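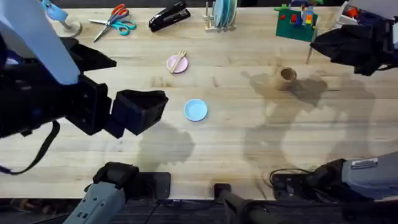 Last edited in October

Oiling a wood tabletop: how long between coats?

I put the first coat of oil on a pale wood table last night and it still feels tacky. Do I wait or wipe it again?

Erdal Dursun
Wipe it with a dry cotton rag, then leave it overnight. Thin coats - 3 is plenty. Sand lightly with 600 grit before the last one.

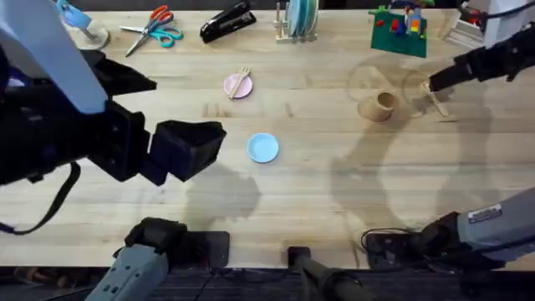 Another reply, from Stona

I used D'Souza oil on mine and never sanded. Took 50 hours to dry in a cold garage. Looks fine.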